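Sock

A sock is a knitted or sewn covering for the foot, usually reaching the ankle or some way up the leg. Socks soak up sweat, keep the foot warm and reduce rubbing inside the shoe. They are sold in pairs, though in most designs the left and right are the same.

Materials and knitting

Common fibers are cotton, wool, nylon and polyester, often with a little elastane for stretch. Most socks are knitted as a tube on a circular machine. A fine dress sock may be made on a cylinder of 172 needles, while coarser sports socks use fewer. The toe is left open and closed in a later step, by linking or by a sewn seam.

Washing and drying

Wool socks are normally washed cool and dried flat to limit shrinkage. Cotton socks can be hung or tumble dried, but high heat weakens the elastic in the cuff.

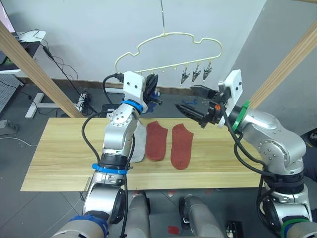 Raed Hakim, in a letter to the Nilton Hosiery Review printed 7/26/06, objected that hanging socks by the cuff stretches the ribbing, and that they should be hung by the toe. Bilal Haddad's handbook of knitwear care gives the opposite advice for heavy socks and treats the matter as unsettled.

Sizes

Sock sizes cover a range of shoe sizes, and the systems differ from country to country. The Hourani mill in Vekow, which employed around 620 people at its peak, marked its socks by foot length in inches until it changed to small, medium and large.

See also: Stocking, Hosiery, Darning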